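Budgeting for a small arm at the Irnley workshop

I have been putting together the equipment plan for next year, and most of November went into one line of it: a benchtop robot arm for the Irnley workshop. The ceiling is 3000 dollars, and that has to cover everything, not only the arm.

I got two quotes. Vetemier sells the arm, the controller and a basic gripper as one package, with 12 months of warranty. Gillies is cheaper up front, but the gripper is extra and so is the cable set. Once I added those in, the gap was 300 dollars. Shipping from Sususbridge is the same for both.

I do the first pass of any budget on the whiteboard. I number the items, put a price next to each one, and move things up or down until the total fits. Then I copy the list into a spreadsheet and wipe the board for the next round. It took four rounds this time.
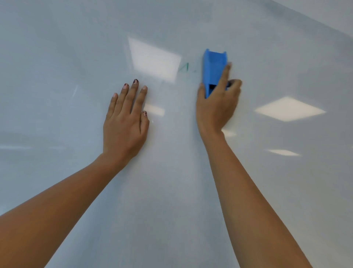
What made the final list

The Vetemier package is in. I would sooner have one supplier to call when something stops working.

A steel base plate is in. I had planned to bolt the arm to the old bench, but the bench moves when you lean on it.

Spare gripper pads are in, 20 of them. They are cheap and they wear out.

The second camera is out. We can start with one and see how far it gets us.

Training is the item I am still unsure of. Gillies includes half a day and Vetemier charges for it. I left a little room in the budget and will ask Vetemier again before I send the order. The lead time is six weeks, so the base plate should be here well before the arm is.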